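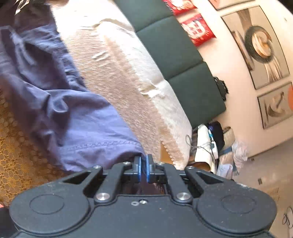
Collecting Household Examples with the Oltum Hand-Held Gripper: Frequently Asked Questions

Last updated June 18, 2018

What counts as one example?

One example is a single task from approach to release. For cloth tasks, it starts with the fingers clear of the fabric and ends when they have opened and moved away. Picking up a garment and putting it down somewhere else is one example. Picking up two garments is two.

Do I need to tidy the room first?

No. Leave the room as you would on a normal day. Clothes on a sofa, a throw over the seat, bags and cables on the floor are all acceptable. A model trained only on clear surfaces does poorly in homes, and the first Umetham set had that problem. Remove anything sharp, and anything with a name or address on it.

Why does the view look bent?

The camera has a fisheye lens. Straight edges such as sofa backs and walls curve toward the sides of the view. The processing software corrects for this where it needs to. Do not try to compensate by tilting the gripper.

Should the gripper be visible in the recording?

Yes. The fingers and both blue finger pads must be in view at all times. The model reads finger opening from the picture as well as from the log, and the two are compared. If a sleeve or a fold of cloth covers the fingers for a moment, keep going.

How fast should I move?

Slower than you would with your bare hand. A little blur at the edges is fine. Blur on the fingers or on the part of the cloth you are about to grip is grounds for rejection.

Where should I grip a garment?

On a fold, a hem or a seam. Flat areas tend to slip. Vary the grip point from one example to the next, and vary the side you approach from.

What if I miss?

Open the fingers, back off and try again without stopping the recording. Mark the example "retry" afterward. Up to 12 percent of a set may be retries. They are useful – the model needs to see recovery – but they are labeled and weighted separately.

How many examples are needed per home?

The target is 80. The Tosthorpe set closed with 794 examples in total, and the combined target for December is 3,000.

Can I repeat the same task in the same spot?

Three times at most. After that, move the object, change the layout or switch to another item. Re-crumpling the cloth by hand counts as a change.

How do I upload?

Dock the gripper and select Send in the Edwards client. Leave it docked until the count on the screen matches your own tally. Files are kept on the device until the server confirms them.

Who reviews the recordings?

Sarla Chaudhary checks the first ten from each new collector and returns written notes. Later sets are sampled. Questions about a rejected example should include its number and the reason code shown in the client.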